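**Worktop refinishing, Lalport workshop**
Page updated Apr 13, 2024

The bench top in the back room was stripped and recoated in October. Kavitha Menon did the sanding and Ulla Huttunen sprayed the paint, a matte white from Pacheco, in 2 coats. The top measures nearly 710 mm front to back. Grit sequence ended at 600, used dry between coats. The old varnish had yellowed badly near the vise and took most of a morning to remove.

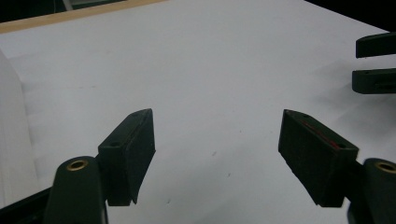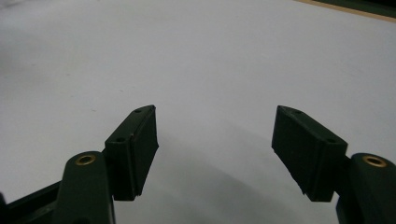
White surface, both views. The pale wooden edge shows in the first.

**Notes on the finish**

- Sheen is low. Pencil marks come off with a damp cloth; ballpoint does not.
- Full cure took longer than the can stated. Clamps left faint rings until the second week.
- The edge strip was masked and left out of the paint. It has oil only.
- Touch-up paint is in the Todomton cabinet, lower shelf, lid marked with the mix date.

Next recoat is not scheduled. Report chips to Ulla – small ones can be filled in place.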